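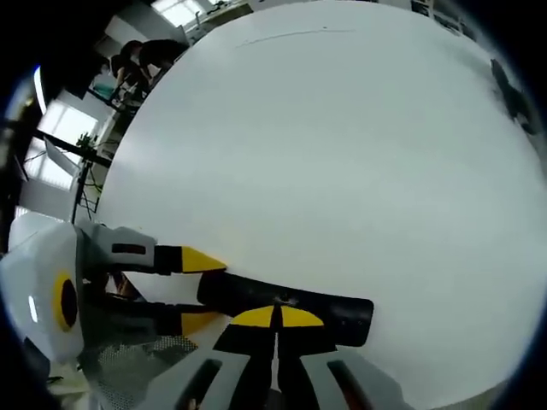
Page 2

TINDBRIDGE COMICS BRINGS BACK "MEMGATE" IN ONE BIG HARDCOVER

Collected edition reaches comic shops in February with new pages and a restored final chapter

Readers who have been hunting through back-issue bins for Memgate can finally take a rest. Tindbridge Comics will release the complete series in a single hardcover this February, gathering every chapter of the science fiction mystery by writer Rosario Farina and artist Kenji Calloway.

Memgate follows Zultance, a retired night guard who can walk through other people's memories but keeps losing her own. The story begins with a missing key in the river town of Sandberg and grows into something much stranger — and if you have never read the ferry chapter, we envy you!

The new edition runs 159 pages. Calloway went back to his original inks and recolored 68 of them by hand, including the long chase across the Sandberg rooftops that printed far too dark the first time. He has also drawn a new cover, with Zultance in her old guard's coat and the town upside down behind her.

"I used to squint at that chase and try to remember what I'd put in the windows," said Calloway. "Now you can see the people in them. There's a man eating soup. I was so happy to find him again."

Farina has written a new epilogue set one winter after the last issue. It picks up with the ferry pilot, a side character who drew more letters than anyone else in the book.

"People kept asking me where she went," said Farina. "I had an answer all along, but there was never room for it. Kenji and I did those pages the way we did the first ones, on the phone, late, talking over each other."

The back of the book holds roughly 40 sketches, early Zultance designs and the script for the opening scene. The letters pages from the original issues are included too.

Farina and Calloway will sign copies at the Tindbridge shop on release day, starting at 5 p.m. Entry is free, and readers are welcome to bring their original issues.

Review copies are available on request from the Tindbridge Comics press desk.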